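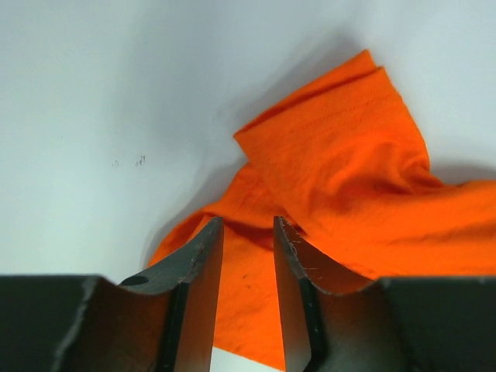 Microfiber towels vs cotton for drying a car
posted by wandar_wagon, 7:40 pm
I've been using old cotton bath towels on my car for years and my brother-in-law says I'm basically sanding the paint. So last month I bought a pack of 3 Jollonden drying towels, and now I can't tell if they're any better. I leave them in a heap on the shelf – same kind of sad bunched-up pile as that bright orange cloth in my post – and I'm wondering if I should be folding them into neat squares like the detailing people do. Does it matter? The car is dark blue with 112 thousand miles on it, so it's no show car.

rinse_and_repeat221
Folding matters when you're wiping. Fold it in four and you get a bunch of clean sides to flip to. On the shelf, who cares.

gravelroad_mom
I'm going to disagree, sorry! Mine sat in a heap in the garage and picked up every bit of grit in there, and I found the swirls in April. Lidded bin, always. Also skip the dryer sheets, they leave a film.

rinse_and_repeat221
That's the garage floor's fault, not the heap's.

wandar_wagon
OK, a bin is easy enough. What about washing them? I've been throwing them in with my jeans (I know, I know).

gravelroad_mom
Nooo. Wash them on their own, warm water, liquid detergent, low heat. I stretch the big ones out flat before I put them away so I can pick off any fuzz. 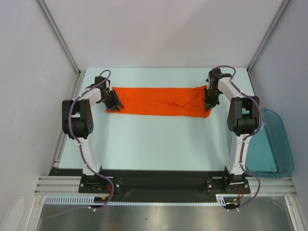
Reply from slowlane_imeo, 9:15 pm
Cotton guy for life here. I've used 2 old diapers and a bucket forever and my paint looks fine from the sidewalk.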